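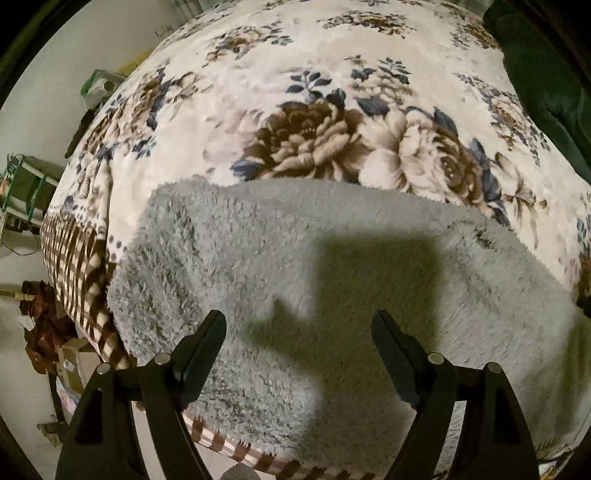 Greiferfinger verlieren Kalibrierung: Thoroddsen zieht Handgeräte für Textilaufgaben vorübergehend zurück

Der Gerätehersteller Thoroddsen hat eine Serie seiner handgeführten Zweifingergreifer aus dem Einsatz genommen. Betroffen sind 20 Geräte, mit denen das Projekt Cluresby Bewegungsdaten beim Falten und Glätten von Decken, Matten und Handtüchern in Privatwohnungen aufzeichnet. Verletzt wurde niemand. Ein Teil der Aufnahmen ist nach Angaben des Projekts jedoch unbrauchbar.

Auslöser war eine Abweichung zwischen der gemeldeten und der tatsächlichen Öffnungsweite der Finger. Bei der Auswertung im November fiel auf, dass mehrere Geräte einen geschlossenen Greifer meldeten, obwohl zwischen den Fingerspitzen noch ein Spalt bestand. Bei festen Gegenständen wäre der Fehler vermutlich früher bemerkt worden, da sich der Abstand dort über die bekannte Objektbreite prüfen lässt. Bei hochflorigen Stoffen fehlt diese Referenz.

Als Ursache nennt Thoroddsen gelockerte Gelenkstifte. Die Stifte sind ab Werk mit Schraubensicherung eingesetzt, bei der betroffenen Charge wurde der Klebstoff laut Prüfbericht vor dem Einbau nicht vollständig ausgehärtet. Unter wechselnder Last wandern sie aus dem Sitz. Das Spiel im Gelenk nimmt zu, der Sensor am Antrieb registriert die zusätzliche Bewegung nicht.

»Der Sensor misst korrekt, aber an der falschen Stelle der Kette«, erklärte Tatsuya Sekiguchi, der die Untersuchung bei Thoroddsen leitet. Eine Korrektur per Software sei geprüft und verworfen worden. Das Spiel sei von Gerät zu Gerät verschieden und ändere sich innerhalb einer Sitzung.

Bei zwei Geräten kam ein sicherheitsrelevanter Befund hinzu. Ein Stift stand so weit vor, dass er sich in Gewebeschlingen verhaken konnte. In einem Fall wurde dabei eine Matte beschädigt. Die Bedienerin konnte den Greifer von Hand öffnen. Ein vollständig herausgefallener Stift ist bislang nicht dokumentiert, Haushalte mit Kleinkindern wurden dennoch vorsorglich von der Teilnahme ausgenommen.

Cluresby hat 418 Aufzeichnungen gesperrt. Adoración Goicoechea, im Projekt für die Datenqualität zuständig, geht davon aus, dass sich die Handbahnen weiterverwenden lassen. Die Werte für die Fingeröffnung würden entfernt. Aufgaben, bei denen der Zeitpunkt des Zugreifens entscheidend ist, darunter das Anheben von Mattenkanten, müssten wiederholt werden.

Die Geräte werden in der Werkstatt Gratow zerlegt und mit formschlüssig gesicherten Stiften neu aufgebaut. Jeder Greifer durchläuft anschließend 500 Schließzyklen auf dem Prüfstand. Zusätzlich wird die Fingeröffnung vor jeder Sitzung an einem Distanzblock kontrolliert. Weicht der Messwert ab, lässt sich die Aufzeichnung nicht starten. Nach 200 Betriebsstunden ist eine Sichtprüfung der Gelenke vorgeschrieben.

Die ersten überarbeiteten Greifer sollen im Dezember an den Standort Katwood gehen. Bis dahin ruhen dort sämtliche Textilaufgaben. Geräte anderer Baureihen sind nach Angaben des Herstellers nicht betroffen.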